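Notice of Closure

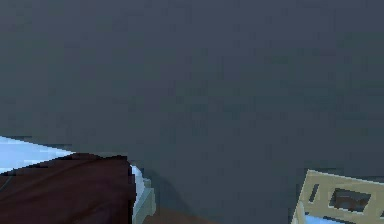 A gray wall and the corner of a bed, rendered by computer.

The Ministry of Instruction of the Republic of Orau hereby informs all residents of Cludholm that the evening schools operating under the Adebisi Charter shall cease instruction at the end of September. The measure was approved by the Assembly with 156 votes in favor. Pupils now enrolled, to the number of 400, will be received by the state schools of their district.

Kagiso Steyn, Deputy Registrar, was directed to deliver this notice by hand to each of the 16 schools and to obtain a signature at every one. His report is attached in accordance with procedure.

Report of the Deputy Registrar

The undersigned visited the first 15 schools without incident. Signatures were obtained. At two locations the head teacher asked whether the decision could be appealed and was given the proper form.

The last school, on Ilta Street, was reached at seven in the evening. A lesson was in progress. The undersigned was asked to wait and took a seat in the back row, where a pupil passed him a grammar book open to the correct page. The teacher, a woman of advanced years, did not interrupt the lesson to receive the notice. She asked the class for the past tense of an irregular verb. When no answer was offered, she asked the undersigned, who supplied it.

It should be recorded that the undersigned attended this same school 40 years ago, before entering the service of the Ministry. This fact was not disclosed at the time of his assignment - the form did not ask for it.

At the close of the lesson the teacher read the notice twice and corrected one error of agreement in the second paragraph. She then declined to sign until a clean copy could be provided. The undersigned examined the regulations on the tram home and found that a notice containing an error has no effect until it has been reissued, and that the reissue of any notice requires a vote of the Assembly.

The Assembly is in recess until spring. The corrected page is enclosed. The undersigned has informed the school on Ilta Street that lessons may continue in the meantime, and requests permission to return the grammar book in person.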